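Drawer Runners and Carcass Joints: Course Handout 4

Posted 9 August 2025
By the Lalham short course staff

4.1 Scope

This handout covers fixed and moving parts of low storage furniture: carcass, top, runners and fronts. Door hinges are dealt with in Handout 5. Dimensions are in millimetres. Bring the cutting list issued in July.

4.2 The carcass

A drawer will only run as well as the box around it. Two things matter before any runner is fitted: the sides must be parallel and the opening must be square. Measure both diagonals of the opening. If they differ, correct the carcass before going further. Packing a runner to suit a twisted side moves the fault to the drawer front, where it shows.

For the course piece the overall width is 1785 and the depth of each side panel is 485 before edging. A top of this length will sag between supports unless the uprights beneath it are spaced sensibly. The course piece has a central upright, and the top rests on it along the full depth. Glue alone is not accepted at this joint. Use dowels or screws from below, with slotted holes if the top is solid timber, so that it can move across the grain.

4.3 Runners

Three types are in common use.

Side-hung wooden runners sit in a groove cut in the drawer side. They are cheap and quiet but wear at the front edge of the groove.

Roller runners are fixed to the lower edge of the drawer. They tolerate small errors in width. Most do not open fully.

Ball-bearing runners are fixed to the side of the drawer and allow full extension. They tolerate very little error in width. Check the maker's sheet for the side clearance and subtract it twice from the opening to get the outside width of the drawer box. The Wallex sheet in the workshop folder gives the clearance per side. The Bezerra sheet gives the total. Read the heading before subtracting.

4.4 Fronts and handles

Applied fronts are fixed last, with the box already running. Use two screws through oversized holes, adjust, then add the remaining screws.

Fronts of mixed colour or finish are permitted. A gap that passes unnoticed between two fronts of one colour is plain to see where a light front meets a dark one, so set the gaps with card spacers and check them from both ends. 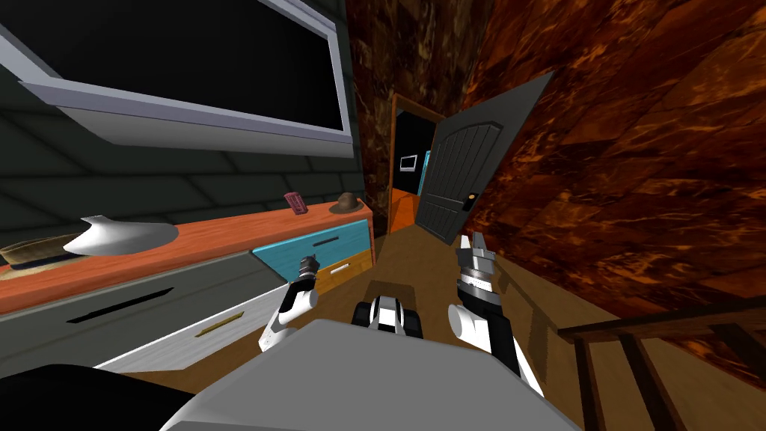

Slot handles are routed before finishing. Bar handles are drilled after it, from the face, with a scrap block clamped behind. Make a drilling jig if there are more than two fronts of the same size.

4.5 Work for next session

Complete the carcass and check the diagonals. Cut drawer sides 85 high. Leave the fronts 40 over length.

Related handouts
Handout 2: Reading a Cutting List
Handout 3: Dowel Joints
Handout 5: Concealed Hinges
Notes on Sustska Edging Tape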